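Robot cell coming to our motor teardown bench – what happens to the people on it?

Posted by mekville_bench
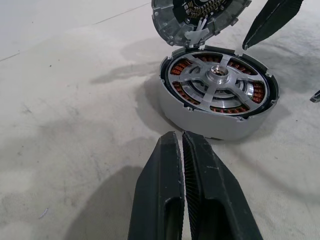
I work second shift at a motor rebuild shop in Mekville. Four of us open up fan motors, sort out the ones worth rewinding and send the rest to copper scrap. We do 100 a shift by hand. In May the company is putting in a two-arm cell for the opening and sorting, and the manager says no layoffs. Has anyone been through this? I'm 15 years in and would like to know what my day looks like after.

Jalen Alcantara

We did it at the Predley plant. Nobody on my bench was let go, but two people who left were not replaced. The work changed more than I expected. The arms took the lids off fine once the screws were out. The leads between the lid and the base were the trouble – pull too far and you tear the connector, and then a good board goes in the bin. We spent months fixing that, and it was bench people who fixed it, not the engineers.

My wrists are better. I talk to people less, and I spend more of the shift clearing stops and looking over windings the cell flagged. Ask for two things in writing: who gets trained to clear faults, and what grade that job is. We did not ask, and the pay stayed the same for a year. Also ask if your rate goes up. Ours went from 2,000 a month to 4,000 and the inspection bench stayed the same size.

chettiar_rd

Depends on the shop. Ours sat idle half the time.

merkel77

Agree on the training part. Get on the first group even if it means days for a while. The second group at our place got one afternoon and a binder.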